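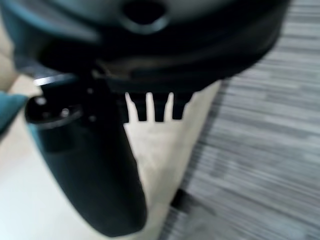 The pale floor, February 16, 2020.

Manolis Bakalis
Floor thread, since a few people asked how it went and I keep typing the same answer in messages.

Background: we took over the back room at Henley in December. Around 300 square feet, one door, a radiator along the long wall. It had brown office carpet that had been there longer than anybody could remember.

The plan was to clean the carpet and live with it. I rented a carpet machine for a day. The carpet still smelled like a wet coat the next morning, so we pulled it.

Pulling the carpet took one evening. Csaba cut it into strips with a utility knife and I rolled and taped. Cut the strips narrow. Ours were too wide and the first roll would not go around the corner in the hallway.

Tack strips next. Flat pry bar, hammer, thick gloves. Put each piece straight into a bucket. We left the first ones lying by the wall and I found them again with my shoe.

Under the carpet was padding, and under the padding was glue. The glue was the actual job.

I called two places for a price. One never called back. The other wanted $3,000 and couldn't start for six weeks. We needed the room before that, so we did it ourselves.

What did not work on the glue: hot water, vinegar, dish soap, a plastic scraper. The vinegar made the whole hallway smell like pickles and the glue didn't care.

What worked: an adhesive remover gel from the hardware store, left alone for 20 minutes, then a long-handled scraper with a new blade. Work in small patches. If you do too much at once it dries out and you have to put more gel down.

Change the blade more often than you want to. I was stretching them out to save money and then spent an hour leaning on a dull one.

Somebody will ask about old adhesive and asbestos. Yes, we had a sample tested before we scraped anything. It came back clear. If you don't know how old your floor is, get the test. It was the cheapest line on the whole list.

Windows open the entire time, even though it was freezing. Respirator with the right cartridges. A paper dust mask is no use for fumes.

After scraping, the floor was clean but blotchy. Two washes with a neutral cleaner, a rinse with plain water, then three days with a fan going. I wanted to seal it after one day. Ferhat talked me out of it and I'm glad he did.

The choice of finish took longer than it should have. I wanted to keep the floor light. The window faces north and with the brown carpet we had the lamps on at noon. Andor wanted dark gray because it hides dirt. We argued about this for most of a week.

I got my way on the color. Andor got his way on the shelves.

Finish was water-based, matte, 2 coats. Thin coats, short-nap roller, overnight between them. Start in the far corner and finish at the door. I know everyone says this. I still had to be told to move the ladder out before I started.

One mistake: I rolled the first coat in the late afternoon and couldn't see where I had been. In the morning there was a dull patch by the radiator the size of a dinner plate. The second coat mostly covered it. I know where it is. Reda has looked for it and can't find it.

Total came to $1,032. That's the machine rental, the test, remover, blades, cartridges, cleaner, finish, rollers, disposal and a lot of sandwiches. The rental was wasted money, so take that part off if you skip the carpet cleaning.

Disposal was more of it than I expected. The building wouldn't let us use their dumpster for carpet, so it was two trips to the transfer station in Csaba's van.

Time: four weekends and some evenings. I thought it would be one weekend.

Things I'd do differently. Rent knee pads or buy good ones, the foam kind went flat on day one. Do the edges before the middle. Take the door off its hinges at the start, we kept bumping it and now it needs paint too.

Does a light floor show dirt? Yes. Mostly grit from the street. There's a big mat outside the door now and that catches a lot of it. Dry microfiber mop most days, damp mop on Fridays, no steam.

Someone asked about rugs. Not yet. The finish instructions said to wait before putting anything rubber-backed down, so I'm waiting. Felt pads on the chair legs in the meantime. Check them every so often, they pick up grit and then they scratch.

Still left to do: baseboards, the strip at the doorway, and the door. I'll add to this when the baseboards are on.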